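Cell 2 notebook, Dikville bench
June, started 7:40 am, second coffee

Picked up where the last entry left off, which was mid-sentence and mid-swear. Cell 2 (the Plattner arm, board handling) had been drifting again. The fingertip would arrive at the socket corner perfectly well for the first 70 cycles after a re-zero, then start favouring one side like a shopping trolley.

Things blamed so far: the program, the fixture, the weather, me. The log says 1,174 cycles since the linkage was last apart. The maintenance sheet says 200 between screw checks. I'll let the reader do that sum.

Power off, locked out, went over the gripper with a hex key. Two of the linkage screws took close to half a turn before they nipped up. Pulled both, cleaned off the old threadlocker (a generous term for what was left), put on fresh and refitted. Pivot had some play in it too. Took the washers off, wiped them, put them back in the same order, which I know because this time I wrote it on masking tape first.

Left it an hour to cure. Swept under the bench. Found a spare finger pad we reordered in autumn.

Re-zeroed against the scrap motherboard, white cover left in the socket so nobody has to buy pins. Reference point is the corner of the socket, same as before. Jogged in at the slowest speed the Skatgate controller allows, a pace I'd compare to council roadworks. 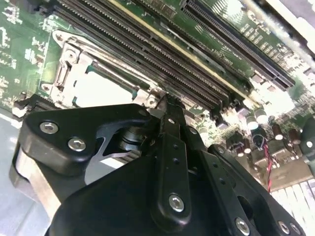
Wrist cam, fingertip at the lower right corner of the socket. Memory slots behind.

Light is too strong from the right in that view. The socket cover blows out nearly to plain white and so do half the labels on the board, so the vision check has less to work with than it thinks. Turned the lamp down and swung it back toward the wall. Match score went up straight away. Should have been done when the lamp was fitted, but the lamp was fitted by me, so we'll move on.

Ran 100 cycles after lunch, touch and retract only, no load. Tip came back to the same corner every time. Checked the screws again at the end and none had moved — paint-penned all of them so the next person can see at a glance.

Still to do:
Change the check interval on the sheet from 200 to 100, and then do it.
Order threadlocker. The Cokon tube is finished, I cut the end off to get the last of it.
Cable tie on the wrist loom is rubbing. Fine for now, not fine by spring.
Bring the offsets file back in line with what's on the controller. They disagree and I trust the controller.

Cell left powered down, key on the hook, scrap board still clamped. Please don't tidy it.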